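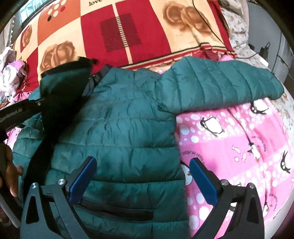

Photo: Tincuța Tudose / Flotitdale

How to Fold and Pack a Quilted Puffer Jacket

A quilted jacket with a nylon shell takes up more shelf space than any other garment of its weight. Most of that volume is air held in the channels. The method on this page folds the jacket into a rectangle, presses the air out and leaves the fill evenly distributed. It works for synthetic and down fill, with or without a hood.

What you need

A flat surface longer and wider than the jacket with one sleeve extended. A bed is suitable.
A cotton storage bag or a pillowcase.
A soft, dry cloth.

Allow 6 minutes for the first attempt.

Before folding

Check that the jacket is clean and completely dry. Squeeze the lower hem and the cuffs between finger and thumb. These areas dry last, and fill that is still damp feels lumpy. If there is any doubt, hang the jacket in a ventilated room for another day.

Empty every pocket, including the inside ones. Coins and keys left in a side pocket will press a mark into the shell under load. Wipe the zipper teeth with the cloth.

Step 1. Lay the jacket out

Spread the jacket on the bed with the collar toward the pillows and the hem toward you. Smooth the body from the collar down with the flat of the hand, working along the channels. Do not pull on the seams. Small creases in the shell can be left alone. Large folds running across several channels should be taken out now, as they throw the later folds off line.

Step 2. Close the zippers

Close the main zipper to the top. Close the pocket zippers and tuck the pullers flat against the trim. An open pocket catches on the next layer and traps air.

Step 3. Set the sleeves

Extend one sleeve straight out to the side, flat, with the cuff open. Press from the cuff toward the shoulder so that the air moves into the body. Fold the sleeve across the chest at the shoulder seam, then turn the lower part down so that it lies parallel to the main zipper. The cuff should stop short of the hem.

Repeat with the other sleeve. Some jackets are bulky enough at the shoulder that the second sleeve rides up toward the collar. If this happens, unfold it, press it again and make the fold slightly farther out from the seam.

Step 4. Fold the sides

Take the side panel by the hem and the armhole and bring it in over the sleeve. Do the same on the opposite side. The two edges may meet or overlap slightly. The result is a long strip of even width.

Step 5. Fold from the hem

Grip the hem at both corners and fold it up to the level of the pockets. Press down with both forearms and hold for 25 seconds. Fold again toward the collar and press again. Let the air leave slowly through the seams. Kneeling on the bundle is faster but strains the stitching.

Step 6. Finish at the collar

If there is a hood, lay it flat over the folded body. If the collar stands up by itself, fold it down over the last layer. Slide the bundle into the bag with the folded edge first and close the bag loosely.

Storage

Place the bag on an upper shelf with nothing on top of it. Keep it out of plastic tubs if the room is humid. A jacket put away in May should be taken out once during the summer, shaken and refolded along different lines.

Vacuum bags are acceptable for travel. They are not recommended for a whole season, particularly with down.

Restoring the loft

Remove the jacket from the bag, open all zippers and shake it by the hem, then by the shoulders. Hang it on a wide hanger overnight. If clumps remain in a channel, work them apart from the outside with the fingertips. Persistent clumps can be treated in a tumble dryer on the lowest setting with two clean tennis balls, provided the care label permits machine drying.

Text: Evangelia Tsoukalas
Technical review: Ibrahim Nwosu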